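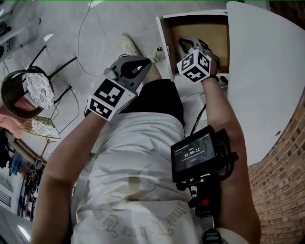
What do you do with a drawer that keeps filling up with junk? Empty all of it onto the bed and only put back what you used since February.

Did mine this morning. Two dead pens, 13 hair ties, a Huner manual for a fan I gave away.

Wipe the bottom before anything goes back in – crumbs get into the corners.

Marichka Semeniuk told me to cut up shoeboxes for dividers. Works fine. I was about to order a set of 200 little bins.

Cables are next. They get one box, and whatever doesn't fit goes to the e-waste drop-off.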